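Hikberg Low Playroom Shelf, 135 cm, with 7 trays

Home / Furniture for small children / Shelves / Hikberg Low

Item: Hikberg Low 135
Finish: clear oil, white oil, or gray
Material: solid birch, back panel in birch plywood
Delivery: flat in one carton, with all screws and the wall strap
Lead time: 11 working days for clear oil and white oil. Gray is made to order, please ask us before you pay.

The Hikberg Low is a shelf for the room where children play. It is 135 cm wide and low enough that a child of two years can take a toy from the top without help, and can also put it back, which takes a little more time to learn. We have been making this shelf in our workshop for many seasons. The present model is the third one. The first had doors. The doors were nice to look at but the fingers of the children did not agree with them, so we took the doors away and have not had them since.

There are four open compartments in the upper row and seven trays below. The trays do not have handles. Each one has a half-round cut in the front edge, sanded by hand, and it can be pulled by a child or by an adult from the same place. When the tray comes out to its full length it stops against a small block of wood. It will not fall on the feet, unless it is lifted over the block on purpose. To take a tray out for washing, pull it to the stop, lift the front a little and pull again.

How we think about open shelves

A closed box holds more toys than an open shelf. We know this and we say it to every customer who calls. If your wish is to make many toys disappear quickly in the evening, a big chest with a lid is cheaper and it will serve you well. (We sell one, see Grokon Chest.) The open shelf is for showing few things at one time. A puzzle, a sorter, some blocks, two books with the cover to the front. What is not on the shelf stays in a closet, and after a week or two you exchange some of it. Many parents tell us the child plays longer with a toy that has its own place and some empty wood on both sides.

For the same reason the compartments are deep. A sorter or a thick board puzzle can lie flat with its openings up, and the child sees at once what it is for. A toy which must stand on its side on a narrow shelf will be pulled out with the neighbors.

Toys with holes and shapes: red to orange-red, thick, lying flat. 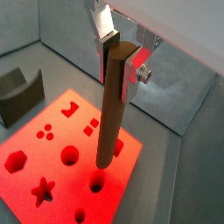
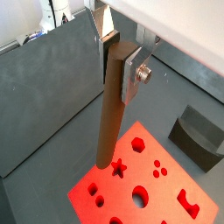
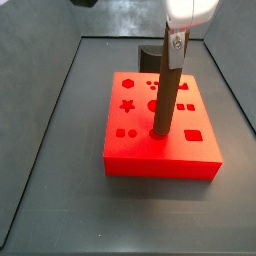
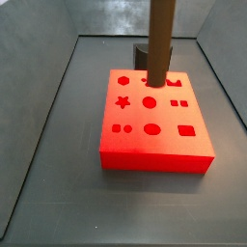 Choosing what goes where

The top of the shelf is the best place for one toy of the week. We advise not to put lamps or plants there when the children are under four. The upper compartments are good for toys that must lie level and for anything with loose parts which belong together. The trays are for the loose parts which belong to nothing in particular: animals, train track, play food, wooden rings.

Heavy things go to the bottom. This is also written on the paper in the carton, but I repeat it on this page because it is the most frequent mistake we see in the photographs customers send to us. A tray full of wooden blocks weighs more than you expect. Put it in the lower row, in the middle, and leave the outer trays for soft toys and cloths.

If two children of different age use the same shelf, give each one a side and not a row. With rows, the bigger child always gets the upper one and the small one is sitting in front of his feet.

Joanne Hollis has a day nursery with two rooms and bought one Low for each of them. She wrote to us: "We turned ours so the back faces the door, and it makes a quiet corner behind it. The children call it the shop. Please make the back panel in white too, because we look at it all day." We did this. The back panel comes now in the same finish as the rest, with no extra charge. When the shelf is used away from the wall like this, it must be fixed to the floor or to a second shelf. Ask for the Tseng bracket, it is not in the carton.

Assembly

You need one cross-head screwdriver and a flat place on the floor. No glue. One person can do it, two persons is more comfortable for the moment when the frame is put upright.

Lay the two side panels with the grooves up. Slide the back panel into the groove of the left side first, then the right. The bottom board and the middle board go in together – please do not tighten any screw before both are in. Then the top. When everything is straight, tighten from the bottom to the top, by hand. An electric screwdriver can pull the thread out of the birch and this damage is not under the warranty.

The runners for the trays are already mounted. If a tray goes hard in the first days, rub a dry piece of soap along the runner. Do not use oil there.

The wall strap is not optional. It takes five minutes, and the screw and plug for brick are in the small bag. For plasterboard you need a different plug from your hardware store, as there are many kinds of such walls and we cannot know yours.

Care

Clean with a damp cloth and dry after. Crayon goes away with a drop of dish soap. Felt pen on clear oil will leave a shade, and then you can sand lightly along the grain with fine paper and put a little oil again. We send a small bottle of Erex oil with the clear and white finish. It is enough for one full coat on the top board. Rags with oil on them must be dried flat outside before they go in the trash, as they can catch fire by themselves when they are rolled together.

The gray finish is a paint, so it can't be repaired with oil. It is harder on the surface and it hides fingerprints well. Small white scratches will be seen on the tray fronts with time.

Please do not place the shelf directly in front of a radiator. Birch moves with the dry air and a tray can become loose in winter and tight in June. This is normal for solid wood within one or two millimeters. If it is more, write to us.

Spare parts

Single tray, tray with divider, runner pair, wall strap, back panel, bag of screws. All parts fit the second and the third model. For the first model, the one with doors, we can still make trays if you send us the inner width.

Returns

You can send the shelf back within 30 days if it was not assembled. If it was assembled, please call before you take it apart – in many cases we can send the one part that is wrong, and you keep the rest. The phone is answered in the morning, except Wednesday, when all of us are in the workshop.

Goes together with: Hikberg Low bench, Grokon Chest, Tseng bracket, tray divider (set)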